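Call for Participants: Katene Student Manipulation Project
Posted 2022-04-20
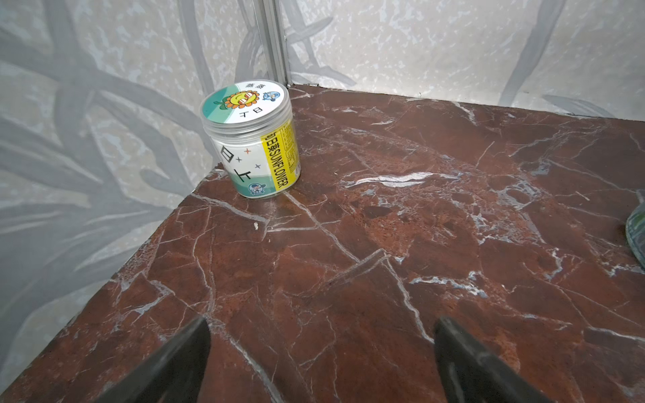
Katene is looking for students to join its household objects team for the coming term. The team teaches a two-finger gripper to pick up, move and set down ordinary things from kitchens and bathrooms. Our object list has 337 entries so far, and clear plastic is the part that still needs the most work. A see-through jar with a screw-top rim, standing near two walls on a veined red marble counter, is typical of what you would be working on. The approach has to clear the walls, and the veins in the stone tend to confuse our edge detector. Printed labels help, and we would like someone to look into how much.

There are 10 open places. The group has 24 members now, split between the Ukov team (grasp planning) and the Flivberg team (data and labeling). New people start with Flivberg and may switch after the first month.

What you would do
Drive the arm by hand to record pick and place runs
Check recordings and mark failed grasps
Add new objects to the list, with weight and lid type
Help rebuild the fingertip pads, which wear out fast
Write a short log entry after each session

What we ask
You are enrolled at Clevard, in any major
You can give us two evenings a week until the end of term
You have written some Python. A first course is enough
You are OK with repeating the same motion many times

Experience with ROS or 3D printing is useful but not required. If you applied in February and did not get a place, you may apply again with the same letter.

Members receive a stipend of $500 for the term, paid in two parts. Course credit is possible instead of the stipend, but you need your department to sign off before you start. Travel is not covered.

To apply, send one page saying which team interests you and which evenings you are free. Include a link to code you have written, even if it is small. Drop the page at the Katene desk or use the form on the project page. We will invite applicants to a one-hour trial session with the arm before we decide.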